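Zosness Laboratory Newsletter
Automation and Handling

Gripper comparison: first findings and plans for the next round

6 April 2020

Readers of earlier issues will recall that the laboratory agreed last autumn to compare the grippers available to it before any further purchase was made. The first round of that work has now been completed, and the present item sets out what was tested, what was found and what remains to be done. A full report will be placed in the members' library in May.

The comparison was led by Zakhar Hrynyshyn of the handling group, with support from the workshop and from two visiting students. Its purpose was a practical one. Partner organisations regularly ask the laboratory which gripper they should fit to an arm intended for light work with small household and office objects. Until now the advice given has rested largely on the experience of individual members of staff, and that advice has not always been consistent.

Two grippers were put forward. The first, supplied by Jostska, has two narrow parallel fingers and a short stroke. The second, supplied by Vendent, has broader padded fingers and opens considerably wider. Both were driven by the Hepburn controller, which the laboratory has used for its bench work for some time and which allows the closing force to be set in small steps. Keeping one controller throughout meant that differences in the results could be attributed to the grippers with reasonable confidence.

A total of 1,626 attempts were recorded during the round. Each attempt consisted of an approach, a closing of the fingers, a lift, a short hold and a return to the table. An attempt was counted as successful only if the object was lifted clear, remained in the fingers for the whole of the hold and was set down without being dropped or tipped over. Attempts in which an object was lifted but turned in the fingers were recorded under a separate heading. The group considers this heading to be of particular value, as a part that has turned is often of no more use to the next stage of a task than one that has been dropped.

The objects were chosen to be ordinary. It was agreed at the outset that specially made test blocks would not be used, on the grounds that almost any gripper can be made to perform well with them. The list therefore included soft items, light packaging, thin rigid items and shallow items with curved sides. Several were shiny or transparent, and these were included chiefly to test the cameras.
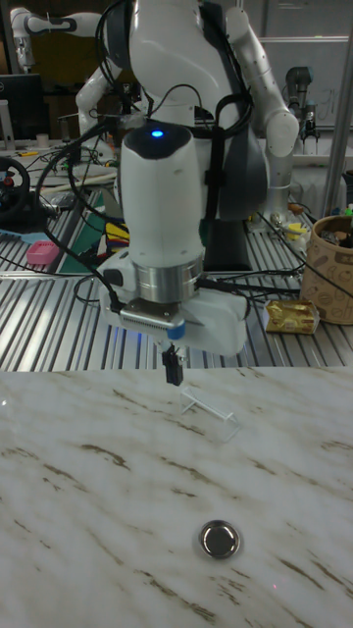
Narrow fingers were found to be clearly better suited to thin and upright items. They can be brought down close to the surface, they need little clearance on either side, and they can be placed on a single edge without disturbing whatever stands beside it. With clear acrylic pieces the Jostska gripper was the more dependable of the two, provided that the position of the piece had been given to it correctly. The Vendent gripper tended to push such pieces along the table before closing on them.

Shallow metal dishes proved harder for both. A dish with a low rim offers very little to hold, and the natural approach, which is to close across the full width, requires an opening that the Jostska gripper does not have. The group obtained better results by placing one finger inside the rim and one outside it. This method succeeded in most attempts, but the dish frequently tilted as it left the table, and a number of the tilted lifts were followed by a slip during the hold. Members who expect to handle dishes containing small parts are advised to wait for the second round before drawing any conclusion.

Soft items gave the opposite result. The padded fingers of the Vendent gripper held sponges and similar objects securely at a low force and left no lasting mark on them. The narrow fingers held them as well, though they pressed deeply into the material, and the point at which the object left the fingers on release was less easy to predict. Paper cups were lifted by both grippers once the force had been reduced. At the setting first chosen, several cups were creased beyond further use, and the workshop has asked that future requests for consumables be submitted in good time.

The findings on cameras deserve separate mention. Two positions were compared: a fixed camera looking towards the workspace, and a smaller camera carried close to the wrist. The fixed camera gave a steady picture of the whole table and was much the easier of the two to calibrate. Its weakness was that the arm and the gripper housing could hide the object during the last part of the approach, when the information was most needed. The wrist camera did not suffer in the same way, but its picture changed continually with the movement of the arm and required more careful timing.

Transparent objects troubled both positions. Against a patterned tabletop with light and dark veining, a clear piece may show only as a few bright edges, and the detection software repeatedly reported the veins in the surface as the edges of an object. Polished metal produced a related difficulty, in that bright reflections were sometimes taken for separate items. A plain matt covering was laid over the table for part of the round and brought a marked improvement. The group does not propose to adopt the covering as standard, however, since partners seldom have control over the surfaces on which their own equipment must work. Results with and without the covering will be given side by side in the full report.

Members have asked whether the laboratory is now in a position to recommend one gripper over the other. It is not yet able to do so in general terms. For thin, upright and closely spaced items the Jostska gripper is preferred. For soft items, and for any task in which the width of the object varies a good deal, the Vendent gripper is preferred. Partners whose work includes both kinds should consider whether the fingers alone might be changed, and the workshop is preparing a set of longer fingers for the Jostska housing with this question in mind.

Cable routing also requires attention. Cables looped beside the gripper housing must have enough slack for the wrist to turn fully, yet must not hang low enough to touch objects on the table. On more than one occasion an attempt had to be set aside after a loop had caught on an item during the approach. Such attempts were excluded from the results, as they reflected the fitting of the equipment and had no bearing on the grippers themselves. Staff preparing an arm for use are reminded to turn the wrist through its full range by hand, with the power off, before the first run.

The closing speed of the Hepburn controller was held at the same value throughout the first round. This was a deliberate simplification, and the group accepts that it may have favoured the narrower fingers, which have less distance to travel. In the second round the speed will be varied, and a grip will be tried in which the fingers slow shortly before contact. Preliminary runs suggest that this reduces the movement of light objects, although too few have been completed for a firm statement to be made.

The second round will comprise 4,000 attempts and is planned to occupy the handling bench for 90 days. Members wishing to use the bench for other work during that time should speak to the handling group at an early stage, so that the booking sheet can be arranged accordingly. Evening use will remain possible by agreement, on condition that the table, the camera mounts and the lighting are left exactly as they were found. A small shift in the position of the fixed camera was enough to spoil one set of results in the first round, and the mounts have now been marked so that any movement can be detected.

Suggestions for objects to be added to the list are welcome. They should be items that can be bought easily and replaced with an identical copy, and they should be light enough to be lifted by either gripper within the limits given by its supplier. Glass and anything with an exposed blade cannot be accepted. Partners may propose objects drawn from their own work, and where these are confidential the results can be reported by type only.

Proposals and questions should be addressed to Zakhar Hrynyshyn through the laboratory office. Copies of the test procedure and the blank recording sheets are available there on request.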